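# Bins, Trays and Totes: The Storage Collection at Gurine

The Gurine storage collection brings together containers that have seen daily use in workshops, packing rooms and warehouses. It holds 2428 items, of which 177 are on view in the east gallery. The remainder are kept in the lower store and may be seen by appointment.

This page presents notes on the groups to which visitors most often ask to be directed. The notes were prepared by Remigiusz Cieślak, keeper of the collection, and were last revised on Sunday, September 19, 2021.

## Group One: Open Metal Bins

Open metal bins form the oldest part of the collection. Most came to Gurine from the Drititz works when its parts store was cleared, and many still carry stenciled row numbers on the outside. The group includes straight-sided bins, bins with sloping sides, and a small set with drop fronts that was used at the issue counter.

Finish varies a great deal. Painted bins were normally recoated when the surface failed, and several layers of color can be found at a single chip. The collection doesn't repaint or polish its bins. Scratches, flaking and dull patches are retained, and loose material is secured only where it would otherwise be lost in handling.

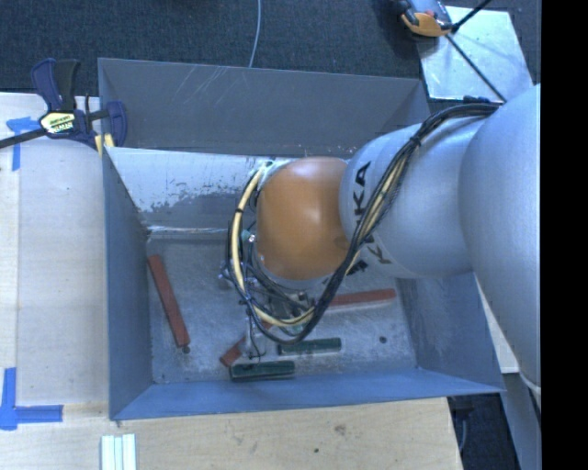 **Why are the sides of some storage bins sloped?**

Sloped sides make the contents easier to reach, and they let small parts slide toward the floor of the bin where they can be picked up. They also allow some types to be nested when empty.

The gray-blue bin in the photograph belongs to the sloping type. Wear is heaviest on the whitish inner panel at the far side, where the surface has flaked to dark gray along its lower part. The panel behind it shows fine diagonal scratches, and the floor is scuffed and mottled throughout. Five blocks lie at the bottom.

## Group Two: Stacking Trays

The stacking trays were acquired from the Liepiņa bindery, where they held type, thread and cut board. They are shallow, with rims made to lock into the tray above. A full stack stood 40 trays high in the bindery's drying room, and a shorter one has been rebuilt in the east gallery on its original base.

Visitors may notice that the labels on the trays do not follow one system. The bindery changed its numbering twice, and older labels were left in place beneath the new ones. Both sets have been transcribed in the catalog, which can be consulted at the reading desk.

## Group Three: Totes and Carriers

Totes are the most varied group. They include canvas, fiberboard and molded plastic examples, with handles of rope, leather or webbing. The Wudetti delivery service donated the largest single lot, around 200 pieces, with the route cards for each.

A number of the Wudetti totes were repaired by the drivers who used them. Rivets were replaced with bolts, and torn corners were patched with whatever cloth was at hand. These repairs are treated as part of the object and are described in full in the catalog entry.

## Handling and Care

Objects in the east gallery are on open display and should not be touched. Handling sessions take place in the study room using a separate set of bins and trays. Gloves are supplied for metal objects, and bags and coats must be left in the lockers by the entrance.

Metal containers are dusted with a soft brush twice a year. They are never washed, and oil is not applied to bare surfaces. Fiberboard and canvas are kept in closed cabinets away from the windows and are rotated on view so that no piece remains in the light for longer than one season.

## Use of Photographs

Photographs on this page may be used for teaching and private study. Requests for publication should be made in writing to the collection office and should state the title of the work, the intended size of the image, and whether color printing is required.

Corrections to the catalog are welcome. Former staff of Drititz, Liepiņa and Wudetti are particularly invited to write if they recognize a type of container or can supply the name by which it was known on the shop floor. Letters should be addressed to Remigiusz Cieślak at the collection office and should quote the catalog number where one is available.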